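2026-05-04
By Dinesh Sultana

Hello all, a quick catch-up on the Kekham kitchenware sort-out! April was busy. We've now been through 153 boxes of donated bits and pieces, and the starter kits for new tenants are finally taking shape (the first 13 have gone out already). Tubs with lids are still the thing we run short of, so I've asked Flirico for another lot.

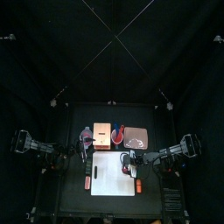

Does every kit get a chopping board? One goes in each kit, along with a lidded tub, and we buy new boards when the donated ones are too scratched to pass on.

Money-wise we've spent £582 of the grant, mostly on boards and storage crates. I'd like to move a bit of the van budget over to tubs if you're happy with that – let me know! Next up is the pile of saucepans, and I'm rather dreading matching the lids.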